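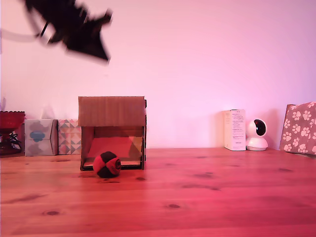
What is a household, for the purposes of this chapter?
A person or group of people who share a place to live and make at least some spending decisions together.

Chapter 3
Household Budgets and Small Savings

Start with money in. Then money out. Most first budgets fail at the second step, small purchases left off the page. Bus fare, a snack, a phone top-up.

Take the Ackah household in the town of Dankwa. Adom Ackah drives deliveries for Pludo, a grocery firm. Monthly pay after tax, 3,798. Rent takes the biggest share. Food next. In January he wrote down every purchase and found 443 going to things he had no line for. Call this leakage. We'll use the word again in Chapter 5, so learn it now.

Fixed costs: same amount each month. Rent, school fees, loan payments.
Variable costs: change with use. Food, power, transport.
Irregular costs: come a few times a year and get forgoten. Shoes, repairs, a wedding gift. 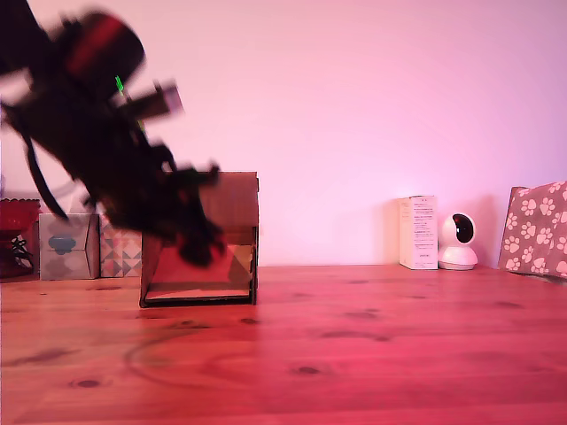 Why do irregular costs cause so much trouble?
Because they fall outside the monthly pattern, so money that was needed for them has often been spent by the time they arrive.

The usual fix is a sinking fund. Add up the year's irregular costs, divide by twelve, put that much aside each month. Dzifa Amegashie, a tailor, sets aside 410 a month this way and keeps it in a seperate account at Wondbridge Savings. Her sewing machine repair came out of that. No loan, no interest.

Saving for a goal works the same way but runs longer. A deposit on a home, say. Goal amount, months left, divide. If the answer is too big, either the date moves or the goal does. See Table 3.2 and the Clastska worksheet at the back of the book.

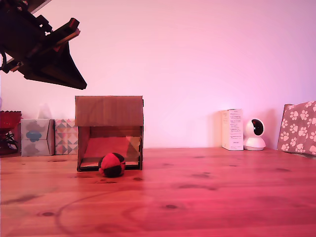
Fig. 3.1 A small cardboard house.

Key terms: net income, leakage, fixed cost, variable cost, sinking fund.

Before going on to Section 3.1, write down what you spent yesterday. All of it, from memory first, then check receipts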